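How does a cartoon character learn to talk?

First, actors record their lines, and they do it before most of the drawing starts! In the movie Skovura, Finn Engelhardt played a sleepy owl and said one line 23 times to get the yawn right.

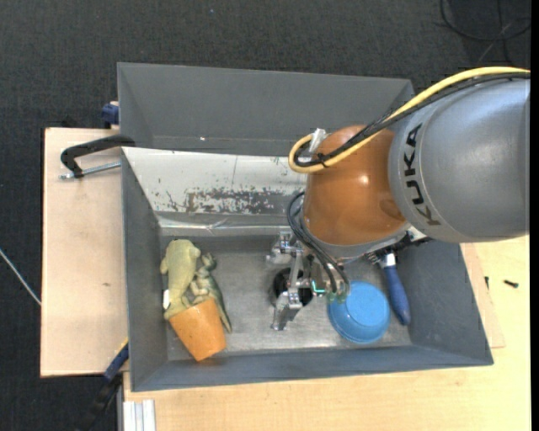

Next come the animators. They listen to each word and shape the character's mouth to match. An "oh" needs a round mouth, and an "mmm" needs closed lips. Arms matter too — think of the robot arm reaching into the big gray bin. If you drew it as a cartoon, it could dig around for a lost sock and grumble the whole time! What voice would you give it?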